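Shape blocks, part four: the board, the finish and the sorting tolerance

May 21, 2018

The printing is done. It took longer than the last entry predicted, mostly because of the stars, and I now have enough blocks to stop adjusting the models and start adjusting everything else. These are notes for my own use, and for Carmela Greco, who is making a set for her classroom in Noltport and has asked for the settings in one place.

The shapes have not changed since December: cylinder, cube, triangular prism, hexagonal prism, five-pointed star. The colours are red, yellow, blue and green. I considered one fixed colour per shape and decided against it. If every star is red, a child who sorts by colour and a child who sorts by shape produce the same heap, and you learn nothing about which of the two was going on.

Layer height was 0.2 mm throughout. I tried 0.12 mm on the first batch of stars and could feel no difference with my eyes shut. Infill is 12 per cent for everything except the cylinders, which went up to 20 after one of them cracked along a layer line when dropped on the kitchen tiles. The walls are three lines thick. Top surfaces are left exactly as they come off the printer, without sanding. Sanding PLA dulls the colour and leaves pale scratches which then need filling, priming and painting, and I don't want paint on something that will be chewed.

The fine ridges on the top faces are useful in any case. They give the fingertips something to hold, and when a block has been put back upside down you can tell by touch, the underside being smooth from the glass.

Edges were the real argument. Teodor Kaczorowski wanted a 2 mm radius all round. I wanted crisp edges so that the blocks would stand properly and fit the sorting lid. We settled on a 0.6 mm chamfer on the long edges and slightly more at the tips of the star, which were unpleasant to kneel on. The first version of the tips is in the bin.
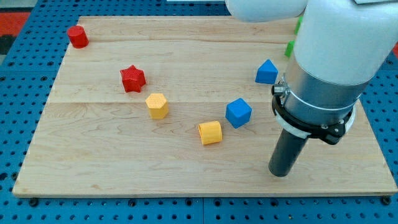

Does the wood of the board matter for blocks like these? Mostly for noise and friction, and a close-grained hardwood such as maple does well on both counts.

I had been using an offcut of melamine shelf, and every block skated on it. A nudge intended for one cube moved its neighbours as well. Bare maple has enough grip to stop that. It is also quieter. A cylinder dropped on melamine can be heard through two closed doors.

A glued-up board is perfectly adequate. Look along the seams with a straight edge before buying, and run a fingernail across each of them. If the nail catches, there is a step, and a cylinder rolling on its side will hop or veer when it meets it. A few passes with a cabinet scraper will take down a small step. A large one means choosing another board.

For finish I use food-safe mineral oil, one thin coat, wiped off after 20 minutes and left overnight. Two coats made the surface slick and left a faint mark on paper. Wax was worse. I would leave the board bare if it never had to be wiped down, but it does.

Cylinders deserve a separate paragraph. Upright they behave. On their sides they will find any slope in the table, and most tables have one. I checked mine with a spirit level and it was out by 3 mm over the length of the board, enough to send a cylinder off the end in its own time. Two layers of card under one corner fixed it. Nanna Hjaltadóttir suggested printing a very shallow flat along one side, almost invisible, and I may do that for the next set, although a cylinder with a flat is arguably no longer a cylinder and somebody's five-year-old will say so.

The sorting lid is unfinished. Clearance is currently 0.8 mm on each side, fine for the cube and the hexagon but too tight for the star, which has to be turned to exactly the right angle before it drops. I will try 1.2 mm for the star only. The risk is that a looser star hole starts admitting other things. The triangular prism goes through it end first if pushed, and I have yet to find a clearance that suits the one and stops the other. Making the triangle larger is the obvious answer, but it means reprinting all of those, and I am short of blue.

Files will go up once the lid works. Carmela, yours need the 106 per cent scaling we discussed, applied to the blocks before the lid is cut from them and not afterwards.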